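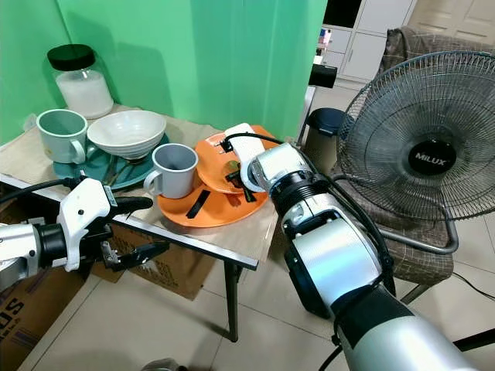 Clearing a small table: one gripper has hold of the rim of the smaller orange plate.

Stacking a few plates takes most people no thought at all. For a machine with two arms, it is still one of the harder jobs in the house.

Companies have promised a home robot that can clear a table for as long as there have been home robots. The ones that sold in large numbers vacuum floors, mow lawns or wash windows. They do one thing on a flat surface and stay away from anything that breaks. Dishes are another matter. They are slippery and shiny, they sit on top of one another, and people leave food on them.

Three companies now say they are close. Ruker, which started out making packing machines, has a two-armed unit in testing with a hotel laundry and a staff kitchen. Beminura sells the software that plans the arm's movements and leaves the hardware to others. Gekiro builds only hands, and has 2 models on sale. None of the three will take an order from a household.

The trouble starts with the plate itself. A person slides a fingertip under the rim, feels the weight and tips the plate up without thinking about it. A gripper with two fingers has to pinch the rim from the correct angle. If the pinch is too light, the plate swings. If it is too hard, the plate can chip or shoot out sideways. A small plate resting at a tilt on a large one makes it worse, as the angle has to be worked out each time.

Then there is everything on the plate. A fork will slide when the rim is lifted. Scraps have to go in the trash before the plate goes in the sink, and a soft scrap can't be handled the way a spoon can. Most of the systems in use today treat scraping as a separate job, to be done by a person. 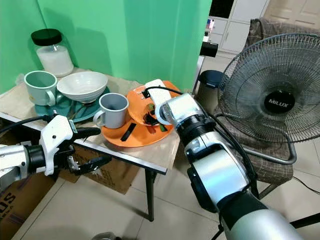
Beyene

Shop floors have had an easier time of it. A part on a factory line shows up in the same place, facing the same way, thousands of times a day. In its own tests, Ruker ran its unit through 2162 plate pickups under fixed lighting with one kind of plate, and the company says it was happy with the results. When the testers mixed in mugs and bowls from a secondhand store, they went back to short runs of 100 and had someone standing by to stop the arms.

Mugs sound simple, and the handle is in fact a help. A gripper can close on it, or on the wall of the cup, and a camera can usually tell which way it points. Clear glass is harder. Depth cameras often see through it or catch a reflection, and a jar with something in it may read as a solid block with nothing above.

Speed is the next complaint. Gekiro's demonstration in its own kitchen cleared a table set for one in 300 seconds. A person in a hurry would be done before the first plate reached the counter. The company argues that speed doesn't matter if the owner is asleep or at work. That may be true, but it means leaving two moving arms alone with the dishes, and insurers have yet to say what they think of that.

Space is a further question. The arms need room to swing at the elbow. Many kitchens have a chair, a trash bin and a power cord in that same space, and a home is not going to be laid out again to suit a machine.

What can be bought now is modest. A cafeteria with one style of tray can get a machine to sort and stack. A small restaurant probably can't. Beminura plans to release its next version in November, with support for stacked dishes of different sizes. It will be offered to commercial kitchens first, and the company has given no price for the home.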